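Bottle and Crate Deposits: Frequently Asked Questions
Dirnier Drinks Wholesale, Josbridge depot
Last updated October 18, 2021

Which customers pay a deposit?
All trade accounts supplied from the Josbridge depot. The deposit is charged on every returnable crate and on the bottles in it, and is shown on a separate line of the invoice. It is not subject to trade discount.

When is the deposit credited?
Credits are posted within six working days of collection. They appear on the next statement under code 134. A credit cannot be used against an invoice that is already overdue.

Can I return bottles without a crate?
No. Loose bottles are refused at the vehicle. If you are short of crates, order empties with your next delivery — they are charged at the crate deposit only.

Do bottles have to be rinsed?
Rinsing is not required. Caps, corks and straws must be removed. Bottles containing oil, paint or cleaning fluid are rejected and the deposit on them is lost.

Are Piverska bottles accepted?
Yes, if they were bought through us. Piverska changed its bottle in September and both shapes remain valid, but they must not be mixed in one crate. The older shape is slightly taller and stops the crates from stacking.

What about Joo bottles?
Joo bottles are one-way glass and carry no deposit. Please put them in your own glass recycling.

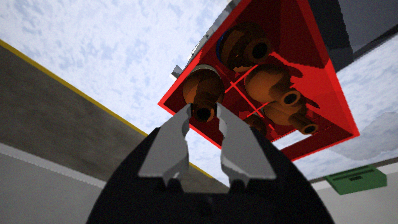 How should crates be stacked for collection?
Stack crates of the same type together, upright, on a level surface within two metres of the loading point. Drivers will not collect from cellars unless this has been agreed in writing.

Is there a limit on one collection?
The limit is 2,000 bottles per vehicle stop. Larger returns need a separate booking.

The count on my credit note is wrong. What should I do?
Send the driver's receipt and the credit note number to Ju-won Tak in Accounts. Queries about collection times go to Yi-an Won in Transport. Claims without a signed receipt are settled on the depot count.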